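### 3.2 Sorting play food at the Grultport sites

The second task used play food from the toy kitchens at Hamel and Goltau. Each set was kept in clear plastic tubs, and the pieces had to be put away by type at the end of a session. Over 9 weeks in March and the months after it, we logged 2,180 items -- more than 30 of them of kinds not listed in the Orari stock sheet, which we had to name ourselves.

Layered pieces caused most of the disagreement between coders. A stack of round slices may be read as one item or as several, and coders also differed on whether it belonged with meat or with sandwich fillings (Figure 2).
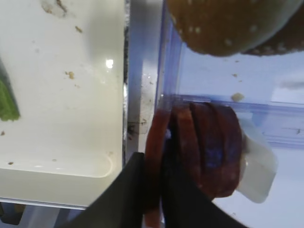

**Figure 2.** Reddish-brown stacked piece, resembling sliced meat, near a clear plastic container.

We settled on two rules. Slices that stay together when lifted are coded as a single item, and the type is taken from the stock sheet where an entry exists. Burger parts were coded apart from other bread, as both sites kept them separately. Agreement was better once the rules were in use, although fillings remained the weakest group. Items without an entry were left out of the comparison in Section 4.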